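The ferry to Sestgate had stopped running by the time Mechthild Lehner reached the quay, so she did what she always did when a plan fell through, and went to find somebody who would give her soup.

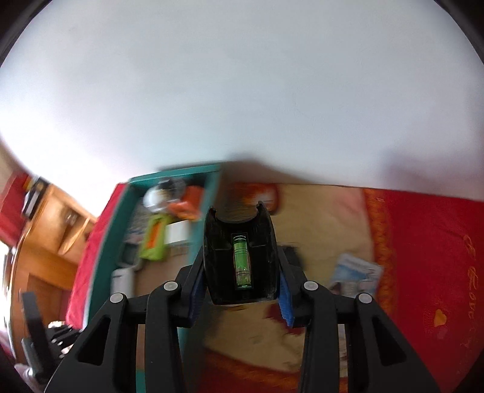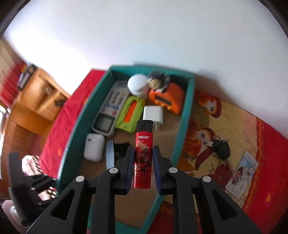

The somebody, that Tuesday, was old Pomare at the chandler's, who had known her mother and who kept a pot going at the back of the shop from the first cold week of November until the lambs were out. He put a bowl in front of her without asking and sat down across from her with his own - leek and barley, a good deal too much pepper - and they ate for a while and listened to the rain come in off the water.

"You'll be going over about the house," he said at last.

She said she was. Her aunt had left it to her, the tall narrow one at the top of Judard Lane, along with 4000 in the bank, a bad roof and a pear tree that leaned on the neighbour's wall. A man in Jundness had already written twice, very politely, offering to take the whole lot off her hands.

"And will you let him?"

Mechthild turned her spoon over. She had spent the whole train journey deciding that she would, and had even worked out what she would say in the letter, but it seemed a different sort of question with the rain going and her feet getting warm. She remembered being nine and up in that pear tree, refusing to come down for supper, and her aunt bringing the supper out to her on a tray and standing there in her slippers, holding it up.

"I thought I might look at the roof first," she said.

Pomare nodded and reached for her bowl. The first boat went at seven, he told her, and there was a bed made up over the shop if she didn't mind the cat.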